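I've run the Friday mending table in Blackburn for a good while now and I'm looking for people to join in from April - knitters, darners, or anyone with a jumper they can't bear to throw out!

## Who I'm after

You don't need to be any good. If you can thread a needle you're ahead of where I was when Sheyla Chambi first sat me down with a holey cardigan (I sewed it to my skirt). What I'd love is people who'll stick with it for a few weeks and don't mind a chat while they work.

White knits are very welcome, even though they show every stitch. 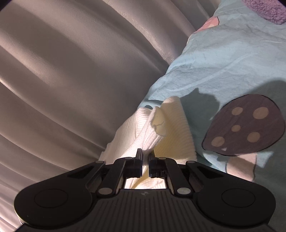 ## What to bring

- One knitted thing, washed please, and a bit of matching yarn if you have it
- Your own small scissors - ours wander off
- A quick photo of the whole garment laid out flat, sleeves and all, sent to me beforehand so I can look out the right needles

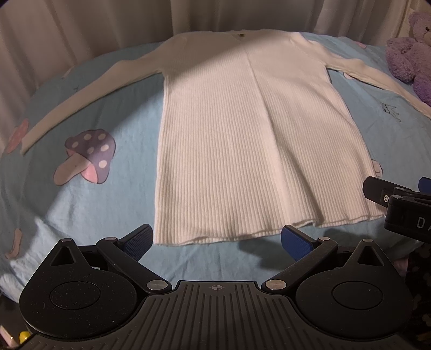
## The practical bits

We start at 6.30pm and finish when the biscuits do. It's free, and there are 40 places over the season. Luuk Verschueren is bringing his darning looms over from Biltham, so you can have a go on those too. To sign up, leave your name at the front desk or just collar me on the night.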